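Buy the Arm, Not the Lunch

Leltomow would like to put a robot arm in your office kitchen. The sales packet runs to 38 pages, and the word "lunch" turns up on so many of them that I got hungry reading it. The offer is simple enough. They supply the arm, they supply a piece of software called Grenik, and over a few weeks one of their people teaches the two of them to run whatever microwave you already own. You pay $461 a month and sign for 2 years.

I run the shared kitchen for a building with too many tenants and one good refrigerator, so I am exactly the person this packet was written for. I have read it more carefully than I read my lease. I also went to the Leltomow demo space in May, where Đức Khổng, who handles the installs in our part of the state, gave me most of a morning and a very decent coffee.

I went in ready to be rude. I have sat through the pitch for the smart trash can. I have sat through the pitch for Huỳnh, the salad kiosk, which lived in our lobby for one summer and is still spoken of in the mail room. What I want from any of these things is a plain answer about what it does at noon, when people are lined up holding leftovers and the line is not in a good mood.

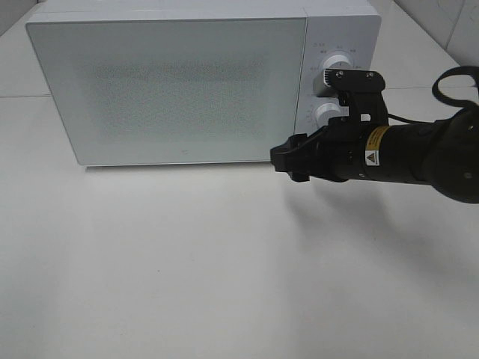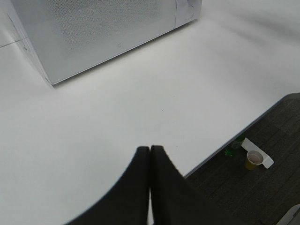
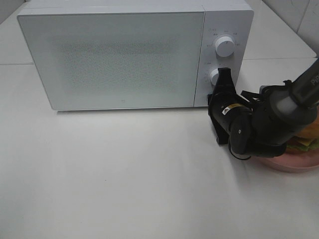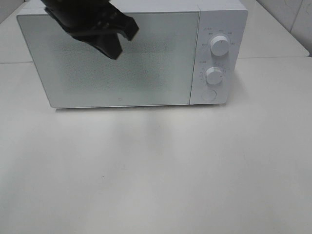
The microwave is where this product will live or die, and I think Leltomow picked a hard fight. A microwave looks like the easiest thing in the kitchen. A tired person can work one with an elbow. But look at what the arm gets to deal with on this model: two round dials, one over the other on a narrow strip, and a door with no handle on it to pull. A dial is a nasty thing to give a machine. You and I grab it, twist, overshoot, mutter, twist back. We do that without looking up from our phones. Grenik has to be taught the grab, the twist and, I suppose, the muttering.

Khổng was good about this. He told me dials take longer to teach than buttons and that a kitchen full of flat touch pads would get a shorter setup. He also told me that if I swapped our microwave for a different one halfway through the contract, the teaching would start over on my dime. That last part is in the packet too, on page 6, in type you could lose under a grain of rice.

So let me say what I think is wrong with the offer, and then what I think is right with it, and you can weigh them however you like.

What's wrong is the word lunch. Leltomow is selling reheating to people who are able-bodied, in a hurry, and standing right there. That customer doesn't need an arm. That customer needs a second microwave, and a second microwave costs less than the first month's bill. I put this to Khổng and he laughed, and then he said his own office had bought a second microwave. I liked him a lot after that.

The packet also has a chart about minutes saved per worker. I have watched our workers at noon. Any minutes saved would go straight into talking to each other by the sink, and I am for that, but I wouldn't put it in a chart.

What's right is nearly everything they left out of the packet. The service plan is good. A person answers the phone; I tried it twice, once at a mean hour. The arm comes with a warning label on it, as it should, and the training for staff covers where to stand and who gets to press stop. Grenik lets you see what it has been taught and delete the parts you don't want. I've bought coffee machines with worse manners.

And there is a customer for it. My aunt spent her last few years in a place called Fodanley, a care home with a good garden and tiny kitchens in the rooms. Her hands were bad. She could carry on an argument about baseball for an hour and could not turn a knob. She hated ringing for someone to heat a bowl of soup, so mostly she ate it cold and said she preferred it that way. If Leltomow walked into Fodanley with this same arm and dropped the chart about minutes, I'd hold the door for them. I would also want it to be very reliable and very slow, and I'd want to see it run for a long while before it went near anybody's soup. But that is a product. People would pay for it and not feel silly.

I said as much to Khổng, who said they'd talked about care homes, and that offices were "an easier first conversation." I'm sure they are. We have budgets, and we have a weakness for things with elbows.

We are not signing. I sent Leltomow a polite note, and a less polite one about page 6. The money is going to a second microwave, the kind with buttons, plus a new gasket for the refrigerator, and there's a sign-up sheet by the door for anyone with strong feelings about where it should be plugged in. The sheet was full by ten in the morning.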